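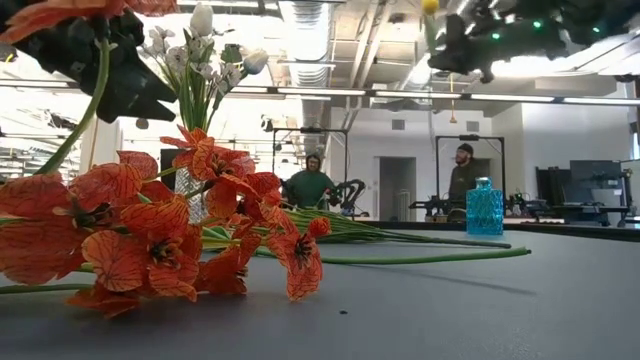 29. Dez. 2022

Vorletzter Tag der Probestellung. Das Mietpaket von Nimison umfasst den zweiarmigen Arbeitsplatz, die Greifer und die Steuerung Vukero, dazu 60 Stunden Fernsupport. Davon ist bisher wenig verbraucht. Vormittags Wiederholgenauigkeit nach dem Kaltstart protokolliert, danach Parameter für die Blumenaufgabe aus dem Lastenheft von Mavier geladen. Das Handbuch nennt die Schließkraft auf Seite 80 in Prozent, die Oberfläche in Newton. Umrechnung fehlt. Notiert. 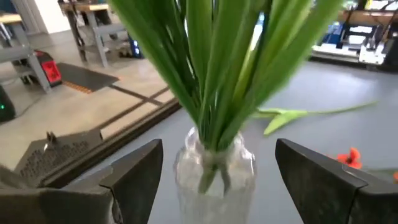

Die Handgelenkkamera ist im Angebot als eigene Position geführt, und ich würde sie nicht streichen. Bei Annäherung an die Vase stehen beide Finger mit im Bild, das Glas dazwischen; die seitliche Ausrichtung lässt sich damit direkt beurteilen. Durch die Wandung sind die Stiele erkennbar, für die Tiefenschätzung ist klares Glas trotzdem ein ungünstiges Material. Die Blätter darüber bleiben leicht unscharf. Fokus laut Datenblatt fest, also kein Einstellfehler.

Offen ist die Latenz. Humphreys gibt für das Vergleichsgerät 300 ms vom Bild bis zur Bewegung an, Nimison macht dazu keine Angabe — Anfrage ist raus.

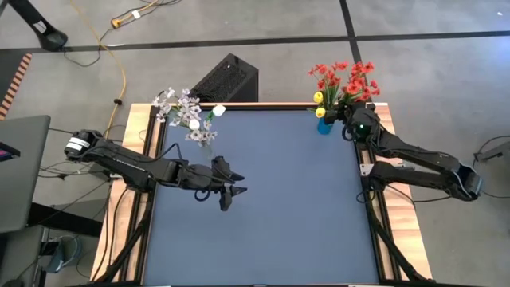 Bis die Antwort vorliegt, bleibt die Spalte in der Vergleichstabelle leer. Kabelführung an den Handgelenken: Die Schlaufen hängen unter dem Arm. Für Versuche akzeptabel, für Dauerbetrieb möchte ich eine geführte Variante sehen. Im Angebot vom Mai war sie noch enthalten.

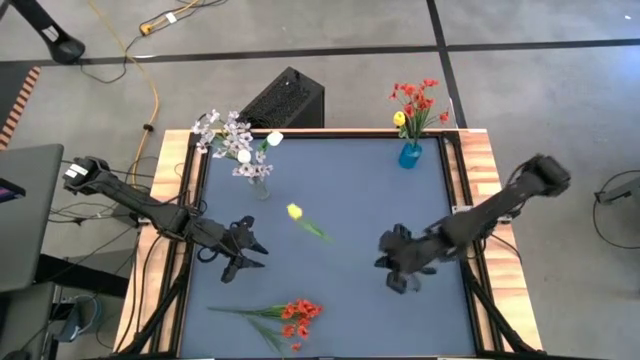

Ebenfalls nachzufordern: Ersatzfinger, 3 Paar, und der Preis für die Verlängerung der Miete. Morgen Protokolle exportieren, Steuerung zurücksetzen, Übergabeformular ausfüllen.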